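From: Nahuel Pereyra
To: Bravel supporters list
Subject: Re: Player of the match and the Stukenden game

Fidel Lucero wrote:
> I've now watched the second half twice and I still can't see how
> the award went to the keeper. Hazem Hegazy scored both goals and
> won the corner that led to the third chance. Four of their shots
> went straight at her. Can someone who was at the ground explain
> the vote? Also, is the bus to Fluno still on for July?

Fidel, I was behind the near goal so I'll try.

Hazem took his goals well and nobody near me argued otherwise. The vote closes at the 80th minute though, and his second came in the 84th. Up to then he'd been quiet since half-time. Stukenden had moved a second defender over to his side and he wasn't seeing much of the ball.

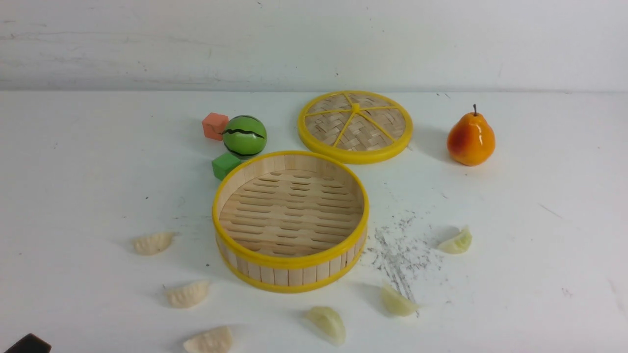
Steamer basket with the lid off.

Agustina Riquelme made two saves in that stretch that you can't judge from the video. The camera is on the far side and the low one to her left looks like a routine stop. It took a deflection off our own centre back and she had to change direction. At 1-0 that's the game.

My own pick would have been Nantana Meesuk in midfield. She did the dull work in front of the back four and covered for both fullbacks. She got hardly any votes, which is usual for that position.

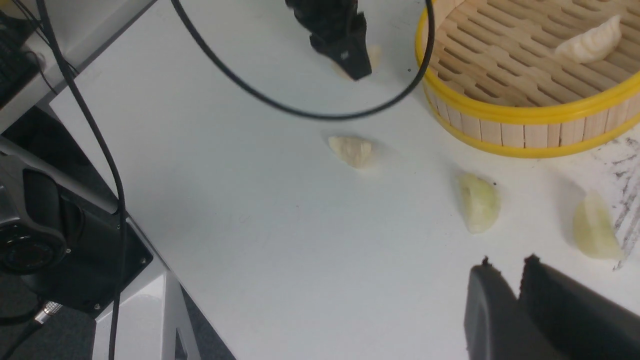 Dumplings and the basket, from above.

I'd support moving the cut-off to the final whistle. The club says it needs ten minutes to tally the slips and have the name ready for the announcer. With 400 slips handed out I can believe it, but they could read the result in the clubhouse afterward.

On the bus: yes, it's going. It costs $30 return and leaves the main lot at 8:15 a.m. Fluno have set aside 600 seats for visitors in the Mihăilă stand - the end with no roof, so bring a hat. We can pay at the gate.
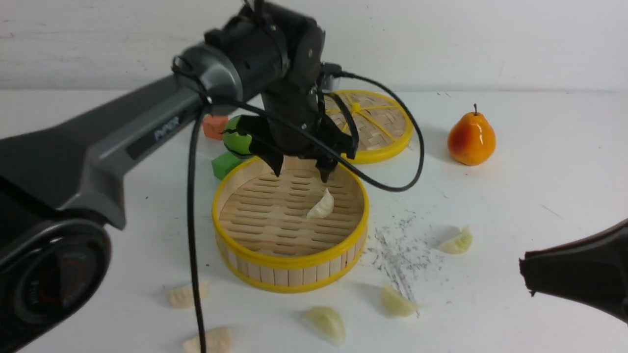

Over the open basket.

Reply to me off list if you want a spot and say whether you need the ride home too. Last year three people stayed on and we held the driver for half an hour looking for them.

Nahuel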